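Ornlow Supper Club — minutes, July meeting
Scribbled down by me, Bastian, between helpings

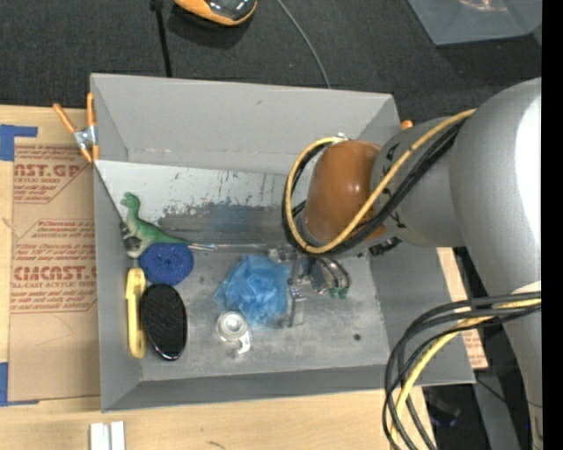
Packed lunches
We got going at 7 and went straight to dairy-free lunches (so many opinions!). Jhonatan Chambi brought his chickpea wraps and I had 2, purely for the record. He'll send the recipe round, with the lemon dressing written out properly this time.

Oat milk order
Agreed to 12 cartons from Kleinschmidt. I wanted 20 — outvoted.

Cashew cheese
Mine came out grainy. Jhonatan says soak 500 grams overnight and blend longer, so I'll try again.

Next time
Monday, same kitchen. Soups. Bring your own bowl.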